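Home Organization Basics, Handout 2
Mitali Jayawardena

Welcome back! Last time we emptied the closet, and I promised we'd get to what goes back in. Before you hang a single shirt, sort by how often you wear it. I don't care about color order (sorry, rainbow people).
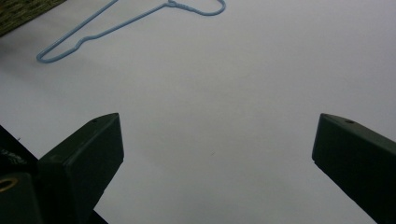
Light blue hanger on a pale surface.

Start with the shirts you reach for every week. They get the middle of the rod, right where your hand lands. Coats go to one end, fancy stuff to the other. Anything knit gets folded — hangers pull the shoulders out of shape, and I've lost two good sweaters that way.

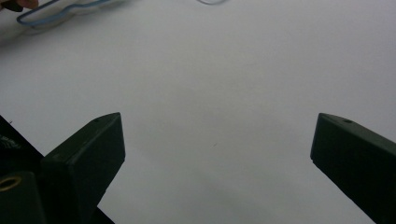 Folding and shelves

Fold sweaters in thirds, sleeves in, and stack them no higher than you can lift with one hand. My closet on Tollum Street has one deep shelf, and for years the back half was a sweater graveyard! Now I keep winter things behind and swap in August.

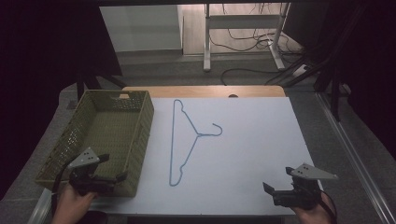
Hanger on a white board, basket alongside.

Do your swap in one go if you can. Mine takes a whole afternoon, with music on and the bed as my sorting table. Leave the labels for last.

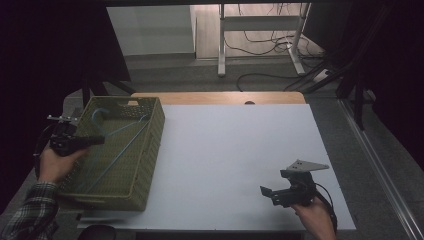

Laundry day is where most closets fall apart again. Clean clothes come back in a heap, the spare hangers are all over the place, and by evening there's a chair full of shirts. Pull each hanger as you take the shirt off it and drop it in a basket, like the light blue one lying in the olive-green basket here, then carry the basket to wherever you fold. For next time, please read page 301 in the course reader and bring one drawer's worth of socks.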